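Single-Use Items in the Student Cafeteria: What Stays on the Tray
Project report, Environment and Daily Life course, Group 6

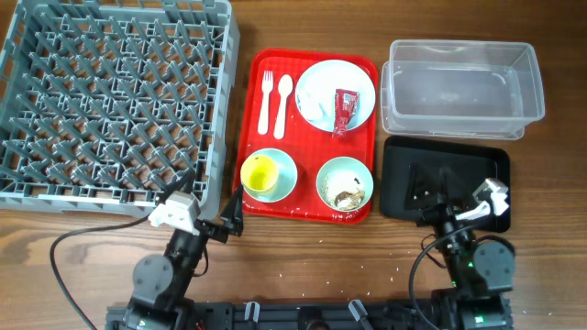
Figure 1. Tray with plate, plastic fork and spoon, napkin and ketchup packet.

1. Introduction

In our college cafeteria the students return their trays at a counter next to the exit. Plates are washed and used again, but many other things on the tray go directly in the trash. Our group wanted to know how many single-use items are thrown away at lunch and which kinds are the most common. We chose this topic after the cafeteria operator, Cirner, changed from metal cutlery to plastic cutlery in January. Several students complained about the change, but there were no numbers to discuss.

The report is limited to single-use items. Food waste was studied by another group, and we did not weigh any food.

2. Method

We stood at the return counter during lunch on 10 school days. Two members of the group looked at each returned tray and marked the items on a paper form. The form had five categories: cutlery, napkins, sauce packets, cups and lids, and other. A packet was counted also when it was not opened, because the kitchen staff must throw it away after it was on a tray.

On the first day we had a problem with the category "other". One person wrote toothpicks there and the second person did not write them at all. We made a rule for this in the evening and repeated the first day, so the 10 days in this report do not include it.

We also gave a short questionnaire to the students who were waiting in line. It had 6 questions, and 178 students filled it in. The questionnaire was on the Govport page of the college and also on paper.

3. Results

In total we counted 2,059 single-use items. Napkins were the largest category on every day. Cutlery was the second, and sauce packets were the third. Cups and lids were fewer than we expected, and we think the reason is that many students bring their own bottle.

The sauce packets depended very much on the menu. On the days with fries the number was high, and on the days with soup it was almost nothing. Unopened packets were found on all the days. Ketchup was more common than mustard.

In the questionnaire, most of the students answered that they would prefer metal cutlery. A smaller group answered that they have no opinion. The question about sauce was less clear. Many students want a pump bottle, but some wrote that bottles on the tables are often sticky and they do not like to touch them.

4. Discussion

Our count has some weak points. We observed only lunch, and the students who take food outside do not return a tray, so their items are missing. It is also possible that some students took fewer napkins when they saw us with the forms.

We compared our method with the Macaraeg dormitory report from last year, which used bags and a scale. Weighing is faster, but it does not show which items were never used. For our question the counting was better, although it was tiring and the line at the counter became slow two times.

5. Suggestions

We suggest that napkins are placed on the tables and not beside the trays, where students take a thick pile without looking. Sauce packets could be given only by request. For the cutlery, the cafeteria should calculate the cost of washing before a decision is made. We do not have this information.

The charts were made in Illus. The blank counting form is attached as Appendix A and the questionnaire as Appendix B.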